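Planning and Budgeting for Robot Equipment
Week 2 handout
January 28, 2019

Read before section. Bring the Kedora quote packet, we'll mark it up together. Slides go up later, they're mostly the same stuff.

1. Start from the task, not the catalog

Write the task down in one sentence before you open a single vendor page. "Pick up soft household items from a bed and put them in a bin." Fine. "General home manipulation." Not fine, can't be priced.

From the sentence you get:
- heaviest thing it lifts
- farthest reach, measured from where the base will really stand
- how precise (soft goods: not very)
- how many hours a day it runs
- who resets the workspace between tries

Last one gets skipped every year. Reset time is labor, labor is money, goes on the sheet.

2. What's in the price and what isn't

Quote for an arm is usually the arm and its controller. Check line by line. Often missing: gripper, wrist adapter, cables of the right length, mount or cart, emergency stop, spare fuses, shipping, import fees, training day. The Pallis quote in your packet looks cheaper than Salian until you add the gripper and the mount back in. Do that excercise yourself, takes ten minutes.

Grippers. Plain two-jaw is cheap and easy to fix. Fingered hands cost more to buy and a lot more to keep running. If you go with fingers, budget for coverings as a consumable - same as gloves in a wet lab. They wear at the tips first. In the sample budget a set of coverings is $374 and we plan on 3 sets a year. Students always put in one.

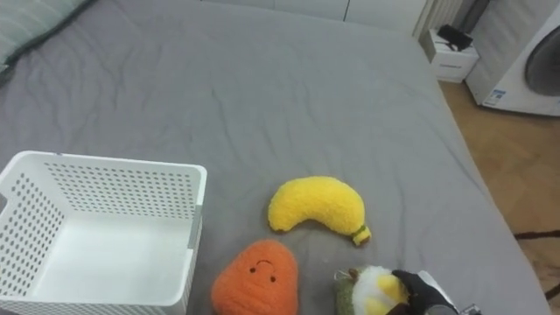
Props and furniture go on the sheet too. Cheap, but they add up, and they have to match from one run to the next. Buy doubles on day one. A store drops a toy or a bin from its range and now your May results don't line up with your earlier ones. Soft toys, sheets, pillows, bins: one line, "task materials," with a list attached. Don't bury it in "misc." Reviewers cut misc first.

Space. Home-like rooms are awkward. Appliances eat floor, doors need swing room, a rug edge can catch a caster. Draw the floor plan with the base footprint on it before you order a mobile base. Measure doorways. Measure the elevator if there is one. Also power - which circuit is the robot on, and what else is on it?

3. Worked example: Brirkumine pilot

Small pilot, one arm, one furnished room. The numbers that matter:

Task materials, all in: $2602
Finger coverings, per set: $374
Sets per year: 3
Spare arms: none (see below)

Coverings for the year come to $1122. So materials plus coverings is $3724 and no hardware has been bought yet. People are suprised by this. Don't be.

Spare arm question. Brirkumine went without. Their argument: the service contract covers a loaner. Counter: loaner has to be shipped, set up, recalibrated, and your operators sit there on the clock. Work out cost per idle day, multiply by the repair time the vendor will put in writing (in writing!), compare to the cost of a spare wrist or spare gripper. You rarely need a whole second arm. A second gripper is nearly always worth it.

4. Lease or buy

Lease if: project is short, task may change, no one on staff can do repairs.
Buy if: you'll run it past 2 years, or you plan to modify it. Most leases forbid drilling, rewiring, non-approved covers on the hand. Read that clause.

Resale value - assume zero. If you get something back, nice.

5. Timeline

Work backward from first data day.
- setup and calibration
- delivery, plus slack
- purchase order approval (slow, always slower than they tell you)
- quotes in hand
- task sentence agreed

If first data day is in May, quotes should be requested now. This week.

For next time

Take one task sentence of your own. One page budget: hardware, gripper, consumables, task materials, space, labor. Mark each line as quote, catalog price, or guess. Guesses are ok but they have to be labeled as such. Also one paragraph on what you would cut if you lost a fifth of the total, and what breaks when you cut it.

Hand in on paper please, the upload page is still down.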